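Wer hat eigentlich losgelassen?

Lesezeit: 3 Minuten

Seit April führe ich eine kleine Liste, und die ist mir inzwischen peinlich. Da steht drin, wie oft unser Greifer in Wiltport etwas fallen gelassen hat, das er nicht fallen lassen sollte. 709 Griffe nach Stoff, 303 davon daneben. Lappen, Geschirrtücher, einmal ein Ärmel (fragt nicht). Und jedes Mal stand im Protokoll derselbe Satz: Griff erfolgreich!

Das ist für mich der eigentliche Fehler. Dass ein Finger an einem Frotteetuch abrutscht, geschenkt, das passiert mir beim Abtrocknen auch. Aber die Maschine meldet Vollzug und fährt mit leerer Spitze weiter, fröhlich quer über den Tisch, und wer daneben steht, verlässt sich auf die grüne Zeile. Bei einem Lappen lacht man. Bei einem Topfdeckel hätte ich nicht mehr gelacht, und genau den wollte Zivance als Nächstes dranhaben.

Also haben wir wieder von Hand angefangen. Schwarzer Handschuh, Handgreifer, gelbes Tuch, und dann langsam ran mit der weißen Spitze, bis sie den Stoff berührt. Stumpfsinnige Arbeit, ich geb's zu, aber man lernt dabei mehr über Stoff als aus jedem Datenblatt!

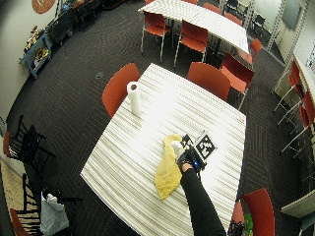

Kenji Kowalczyk hält das alles für übertrieben. Er schrieb mir, ein zweiter Sensor koste weniger als meine Nachmittage, und wer bei weichen Sachen auf die Fingerstellung vertraue, habe das Problem schon beim Einkauf gemacht. Mit Handarbeit repariere man keine falsche Meldung.

Da hat er recht, und es ärgert mich ein bisschen. Nur: Den zweiten Sensor hatten wir ja, von Nalico, und der wurde abgeschaltet, als er zu oft anschlug. Fünf Fehlalarme in einer Schicht, dann war Ruhe. Niemand hat das böse gemeint, es stand halt ein Termin im Kalender. Für mich gehört so ein Schalter trotzdem verboten, oder wenigstens soll er rot blinken, bis jemand unterschreibt.

Bis dahin übe ich weiter mit dem Tuch, und den Topfdeckel kriegt Zivance von mir erst, wenn die Maschine zugeben kann, dass sie nichts in der Hand hat.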